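# Stop choosing grippers by their grip force

Every supplier sheet I have been sent this year puts grip force in the top row. Then comes stroke, then weight, then price. I have bought grippers off that table for most of my working life, and I now think the table is in the wrong order. After a long spell of comparing fingertips on fruit and vegetables at our bench in Rirkcombe, I would put the shape of the tip first and the view from the wrist second. Force would go well down the page.

I should say what we do, so that readers with heavier work can stop here if they want. We move mixed produce between a table top and wire baskets. The items are whatever a small packing room would see: lemons, garlic, peppers, things of odd shape and uneven softness. Two arms share the table. Both carry parallel grippers with two fingers, and the bodies stay the same while we change the tips. We have been through 3 sets: the blunt pads that came in the box, a curved pair from Holzer, and a tapered pair that Skosteo cut for us in April.
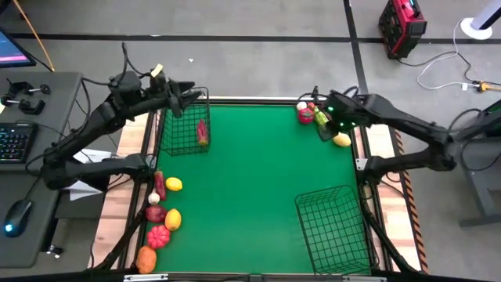 *Both arms over the table, one at each far corner. The loose items are lined up on the left.*

The blunt pads did well on the sheet and badly on the table. They hold a lemon without trouble once they have it. Getting it is the problem. When two items sit close together, a wide pad needs a wide gap on each side, and a pile of produce does not offer one. The pad lands on the neighbour, the neighbour rolls, and the arm closes on air. Raising the force does nothing for this. We ran 200 picks with the force at the low setting and 200 at the high one, and the misses were much the same. What changed was the number of bruised plums.

Holzer's curved pair were better to look at than to use. A curved finger suits one size of round thing. Give it a garlic bulb and then a long pepper and it is right for neither. I don't blame the firm. They asked us what we were picking, and we said "fruit", which was a lazy answer.

The tapered tips go down into a gap. That is the whole of their advantage, and it is worth more to us than all the rest. They touch less of the item, so in theory they should drop more, and over a long run they do drop a few. But a dropped lemon can be picked again. A lemon that was never reached holds up everything behind it.

I logged 1,101 picks with the tapered pair before I was willing to write any of this down. Armindo Torres, who runs a line at Histusside and has more patience with suppliers than I have, told me that was too few and that I should have split them by item. He is right on the second point. Garlic alone would have made a useful table. It is small, it is light, the skin comes away under the tips, and it turns whichever way you did not plan for.

Now the cameras, where I expect more argument. Many people fit one good camera overhead and spend what is left on the arm. The overhead view is fine for deciding where to go. It is poor for the last few centimetres, when the gripper itself is in the way, and baskets make this worse. A wire wall is thin and broken up, and from above the depth readings jump between the wire and whatever lies behind it. If the tips come down a little to one side they catch the rim, and then you have a basket travelling across the table.
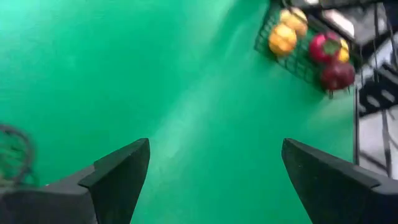 A small camera at the wrist sees both fingertips and the space between them, and that is the part that matters at the end of a move. The picture blurs when the arm is moving. We lived with that by slowing the approach, which cost us time on each pick, and later by letting the controller ignore the wrist view until the arm had nearly settled. The second way was better. A sharper camera might have been better still, but the one we wanted cost roughly 800 pounds and we would have needed one for each arm. I could not make the case for it when a change of timing got us most of the way.

There is a fair objection to all this, and I have heard it from two suppliers already. Force is on the sheet because force can be measured. You can clamp a gripper to a gauge and print a number, and every buyer can compare that number with the next one. Reach into clutter has no agreed test. Each bench has its own pile. I accept that, and I still think a rough test of the right thing beats a neat test of something I seldom need. Print the width of the tip at its end and again a few centimetres up. Print how much room the fingers need when open. Say whether a wrist camera, mounted where the maker suggests, can see both tips through the full stroke. Any supplier could add those figures to a sheet in an afternoon.

For heavy parts the old order probably holds. If you are lifting castings, you need to know they will stay lifted, and tip shape comes after. I have not worked with castings for years and won't pretend to advise on them.

For mixed, light, rounded goods in baskets, my advice is to buy the plainest gripper body that lets you change tips without removing the wrist, and keep some money back for having tips cut. Ours needed a second go. The first taper from Skosteo was too fine at the end and marked the peppers, and they took it back and made it a little wider without any fuss. I would go to them again, though next time I would send a crate of produce along with the drawing.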